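책상을 비우라는 규칙에 반대합니다

프리다 블뢴달(Frida Blöndal)

6월부터 우리 사무실에는 새 규칙이 하나 생겼습니다. 퇴근할 때 공용 책상 위에 아무것도 남기지 말라는 규칙입니다. 저녁 7시가 지나서 책상 위에 있는 물건은 회색 상자에 들어가고, 주인이 찾아가지 않으면 버려집니다. 저는 이 규칙이 잘못되었다고 생각합니다. 회사 게시판에 짧게 의견을 썼더니 몇 사람이 더 길게 써 달라고 했고, 그래서 이 글을 씁니다.

먼저 제 한국어에 대해 양해를 구합니다. 저는 아이슬란드에서 자랐고, 한국어는 어른이 된 다음에 배웠습니다. 한국어로 불평을 하면 제 의도보다 강하게 들릴 때가 있다고 합니다. 저는 동료들에게 화가 나 있지 않습니다. 책상에 대해 의견이 있을 뿐입니다.

제가 다니는 질린(Zilline)에는 직원이 37명 있습니다. 그중에 자기 책상이 있는 사람은 많지 않습니다. 나머지는 길고 흰 책상을 같이 씁니다. 이 책상은 발레르(Valer)라는 가구 회사에서 주문했는데, 끝이 둥글고 상판에 전선을 넣는 동그란 구멍이 있습니다. 처음 들어왔을 때 모두 예쁘다고 했습니다. 저도 그렇게 말했습니다.

흰 책상의 문제는 무엇이든 잘 보인다는 것입니다. 고향 집의 부엌 식탁은 어두운 나무였고, 빵 부스러기가 있어도 어머니 말고는 모르는 식탁이었습니다. 흰 상판에서는 점 하나도 눈에 들어옵니다. 작은 부품 네댓 개가 있으면 벌써 어지럽다는 말이 나옵니다. 저는 그 말이 조금 억울합니다. 부품의 양은 옛날 책상에서와 같은데 바탕의 색만 달라졌으니까요.
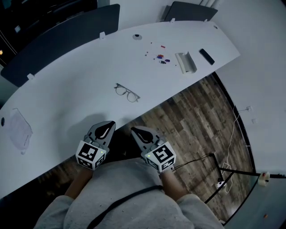 우리 일에는 손톱보다 작은 부품이 많이 나옵니다. 빨간 것, 파란 것, 검은 것이 있고, 이름이 긴 것도 있습니다. 저는 일을 하다가 멈출 때 부품을 쓰던 순서대로 책상에 둡니다. 다른 사람이 보면 그냥 흩어져 있는 것 같을 겁니다. 그러나 다음 날 아침에 그 모양을 보면 제가 어디까지 했는지 금방 알 수 있습니다. 상자에 한꺼번에 쓸어 담으면 부품은 그대로 있어도 순서는 없어집니다. 순서를 다시 만드는 데 저는 보통 30분을 씁니다.

이런 말을 하면 메모를 쓰라는 대답을 듣습니다. 맞는 말입니다. 메모는 좋은 습관이고 저도 씁니다. 그런데 퇴근 시간에 쓰는 메모는 짧고 거칠어서, 아침에 읽으면 무슨 뜻인지 모르는 경우가 있습니다. 지난달에 제가 쓴 메모에는 "두 번째 것 말고 옆의 것"이라고 적혀 있었습니다. 무엇의 옆인지 저는 아직도 모릅니다.

규칙을 만든 사람들의 이유도 공정하게 써야 할 것 같습니다. 첫째로, 책상은 같이 쓰는 것이고 아침에 온 사람이 남의 물건을 치우면서 하루를 시작하는 것은 불쾌한 일입니다. 저도 그런 아침이 있었습니다. 누가 종이컵을 두고 갔고, 컵 밑에 갈색 동그라미가 생겨 있었습니다. 흰 상판에 생긴 커피 자국은 잘 안 지워집니다. 둘째로, 손님이 오는 날이 있습니다. 회사를 보러 온 손님에게 깨끗한 방을 보여 주고 싶은 마음을 저는 이해합니다.

다만 컵과 부품은 같은 물건이 아닙니다. 컵은 일이 끝난 물건이고, 순서대로 놓은 부품은 일이 아직 끝나지 않은 물건입니다. 지금 규칙은 이 둘을 똑같이 다룹니다. 상자에 담는 사람은 구별할 필요가 없어서 편하고, 구별하는 수고는 다음 날 물건의 주인이 합니다.

한국어에는 '정리'와 '정돈'이라는 말이 따로 있습니다. 처음 배울 때 저는 같은 말인 줄 알았습니다. 한국어 선생님이 정리는 필요 없는 것을 치우는 일이고, 정돈은 필요한 것을 제자리에 두는 일이라고 설명해 주셨습니다. 한국 사람들이 모두 그렇게 나누어 쓰는지는 모르겠습니다. 그래도 이 설명은 저에게 아주 유용했습니다. 우리 규칙에는 정리만 있고 정돈이 없습니다. 제자리가 어디인지 정하지 않고 모두 치우라고만 합니다.

제자리가 없는 물건은 생각보다 많습니다. 리모컨이 그렇습니다. 공용 서랍에 넣으면 필요한 사람이 찾지 못하고, 책상에 두면 규칙 위반이 됩니다. 충전기도 그렇고, 테이프도 그렇습니다. 우리는 테이프를 잃어버려서 새로 사고, 새로 산 다음에 옛날 것을 찾습니다. 지금 제가 아는 테이프만 해도 서랍마다 하나씩 있는데, 급할 때는 하나도 안 보입니다.

가장 어려운 것은 안경입니다. 안경은 아주 개인적인 물건이면서도 책상 위에 자주 남습니다. 화면을 볼 때만 쓰는 사람도 있고, 가까운 것을 볼 때 벗는 사람도 있습니다. 잠깐 벗어 놓고 옆방에 가면 그대로 잊어버립니다. 6월 첫 주에 어떤 동료의 안경이 회색 상자에 들어갔습니다. 그 위에 어댑터가 들어갔고, 그 위에 또 다른 것이 들어갔습니다. 렌즈에 긁힌 자국이 생겼습니다. 상자에 넣은 사람은 규칙을 지켰고, 안경 주인은 규칙을 어겼습니다. 문장으로 쓰면 그렇게 됩니다. 하지만 잘못은 어느 쪽이 더 큰지 저는 쉽게 말할 수 없습니다.

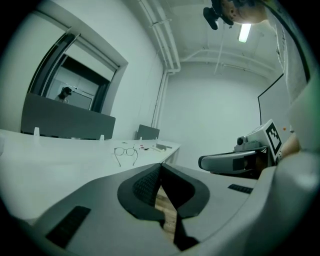 칸막이에 대해서도 조금 쓰고 싶습니다. 우리 책상 뒤쪽에는 짙은 회색 칸막이가 있습니다. 저는 처음에 칸막이를 싫어했습니다. 사람을 나누는 물건이라고 생각했습니다. 지금은 의견이 바뀌었습니다. 칸막이 앞의 좁은 자리는 팔꿈치가 닿지 않아서, 물건을 두어도 방해가 적습니다. 책상 가운데를 비우고 칸막이 앞을 '남겨도 되는 자리'로 정하면 문제의 반은 해결될 것입니다. 돈도 들지 않습니다.

돈 이야기가 나왔으니 수납함에 대해서도 말해야 합니다. 회사는 제르나르(Zernar)의 서랍식 수납함을 사려고 합니다. 견적서에는 칸이 모두 989개라고 나와 있습니다. 저는 이 숫자를 보고 웃었습니다. 칸이 그렇게 많으면 이름표도 그만큼 써야 하고, 누가 그 이름표를 쓸지는 견적서에 없습니다. 저는 수납함을 반대하는 사람이 아닙니다. 재고 부품은 당연히 수납함에 있어야 합니다. 그런데 지금 쓰고 있는 부품을 매일 저녁 각자의 칸에 돌려보내고 아침에 다시 꺼내라는 것은, 읽던 책을 밤마다 도서관에 반납하라는 말과 비슷하게 들립니다.

제가 전에 일하던 작은 공방에는 '루(Lu)'라고 부르는 쟁반이 있었습니다. 왜 루라고 불렀는지는 저도 들은 적이 없습니다. 가장자리가 낮은 얕은 쟁반인데, 일하던 것을 그 위에서 하고, 끝나지 않으면 쟁반째로 선반에 올렸습니다. 한 사람이 쓸 수 있는 쟁반은 2개였습니다. 세 번째 쟁반이 필요하면 먼저 하나를 끝내야 했습니다. 책상은 저녁마다 비어 있었고, 부품의 순서는 그대로 남았습니다. 물론 쟁반을 들다가 기울여서 다 쏟은 날도 있었습니다. 그래도 그것은 제 실수였고, 남이 쓸어 담은 것보다 마음이 편했습니다.

그래서 저는 규칙을 3가지만 고치자고 제안합니다. 음식과 컵은 지금처럼 매일 치웁니다. 이것에 대해서는 저도 예외를 원하지 않습니다. 하던 일은 쟁반에 담고 이름과 날짜를 쓰면 칸막이 앞에 다음 날까지 둘 수 있게 합니다. 마지막으로 안경, 열쇠, 이어폰 같은 개인 물건은 상자에 던져 넣지 말고 천을 깐 작은 바구니에 따로 둡니다. 바구니는 제가 하나 사겠습니다.

손님이 오는 날은 어떻게 하느냐는 질문을 이미 받았습니다. 그런 날은 미리 알려 주면 쟁반을 모두 선반으로 옮기면 됩니다. 5분쯤 걸릴 일입니다. 개인적으로는 손님이 일하던 흔적을 조금 보아도 괜찮다고 생각합니다. 제가 손님으로 다른 회사에 갔을 때, 책상이 완전히 비어 있으면 저는 이 사람들이 오늘 무엇을 하는지 궁금해집니다. 작은 나사 하나라도 있으면 물어볼 말이 생깁니다. 이것은 제 취향이고, 모두에게 강요할 생각은 없습니다.

제 의견에 약한 부분이 있다는 것도 압니다. 쟁반에 날짜를 써도 한 달 동안 가져가지 않는 사람이 분명히 있을 것입니다. 저일 수도 있습니다. 칸막이 앞자리가 조금씩 넓어져서 책상 가운데까지 올 수도 있습니다. 그러면 그때 다시 이야기해야 할 것입니다. 저는 규칙을 한 번 만들고 끝내는 것보다 두세 달에 한 번씩 고치는 편이 낫다고 봅니다.

다음 회의 안건에 이 제안을 올려 두었습니다. 반대하시는 분도 와서 말씀해 주시면 좋겠습니다. 그리고 회색 상자에 지금 검은 충전기 하나와 제 줄자가 들어 있습니다. 줄자는 오늘 찾아가겠습니다. 충전기 주인도 버려지기 전에 꼭 가져가시기 바랍니다.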